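The slow road to a decent loaf

I came to rye bread the way most people come to rye bread, by being given a slice of it in somebody else's kitchen and going very quiet. The kitchen was in Kumgate, up a flight of stairs over a shoe repair shop, and it belonged to Sânziana Pană, who has been baking for her neighbours for the better part of 30 years. She cut it thin, put far too much butter on it and went back to her crossword. I had four slices. I'd have had more, but there's a limit to what you can do in front of someone you met that morning.

I should say that I was a white sliced person. I grew up on it, I toasted it, I made fish finger sandwiches with it and I still think there's nothing better for a fish finger. Rye was the stuff in the health shop that came in a brick and tasted of shed. So I asked her, a bit rudely, what she'd done to hers. "I waited," she said, and filled in seven across.

Waiting is most of it, as I've since learned. Her starter sits in a crock on the windowsill and gets fed twice a day in summer and once in winter (the flat is freezing, she wears a coat to bake). She doesn't weigh anything. She has a blue enamel mug with a chip in the rim, and everything is so many mugs of this to so many mugs of that, and when I asked what happens if the mug breaks she looked at me as if I'd asked what happens if the moon does.

She gave me a spoonful of starter to take home in a jam jar. I carried it on the train between my knees, all the way to Tavine, with the lid loose because she'd warned me about the lid. A man across the aisle asked if it was paint.
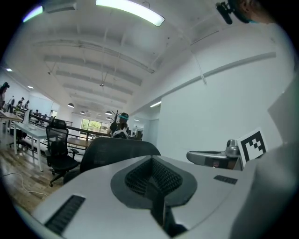

My first loaf was a disaster. It came out flat as a doorstep and roughly as heavy, with a gummy line along the bottom that stuck to the knife. The second was the same but burnt. I rang Sânziana, who asked how long I'd let it stand before cutting, and I said I hadn't, I'd been hungry. There was a long pause. You leave rye for a day, it seems, wrapped in a cloth, and if you can stand it you leave it for two. I've never been any good at that. I'm the one who eats the advent calendar in the first week.

The flour mattered more than I thought, too. I'd been using a bag from the back of my own cupboard that was well past its best, and she sent me off to Stanciu, the mill shop on the Osum road, where they grind on Thursdays and will sell you a paper sack if you turn up before lunch. It smells wonderful in there, like warm hay. The woman behind the counter wanted to know whose starter I had, and when I told her she nodded and gave me the coarse stuff without my asking for it. I've no idea what the other customers get.

By the seventh loaf I had something I'd have been happy to hand to a visitor. The crust had gone dark and a bit leathery, the middle was damp but held together, and there was that sour edge that makes cheese taste more like cheese. I ate it with pickled herring and then with marmalade, and the marmalade won, which surprised me! My sister had hers with peanut butter and said it was "very brown". She's had two loaves off me since, so I'm taking that as praise.

I've changed a few things from Sânziana's way, and I've owned up to all of them. I put in caraway, which she thinks is for cabbage. I use a tin, where she shapes hers by hand and bakes it straight on the oven floor. And I weigh things, I'm sorry, I do, because my mugs are all different sizes and the one time I went by eye I ended up with something you could have grouted a bathroom with.

The starter lives on top of the fridge now, next to the radio. It's been through one house move and a fortnight with my neighbour, who fed it faithfully and talked to it as well, by the sound of things. When I went back to Kumgate in April I took Sânziana a loaf, wrapped in a tea towel, two days old as instructed. She pressed it with her thumb, smelled the end and cut a slice, and then she asked me for a six-letter word for a small boat.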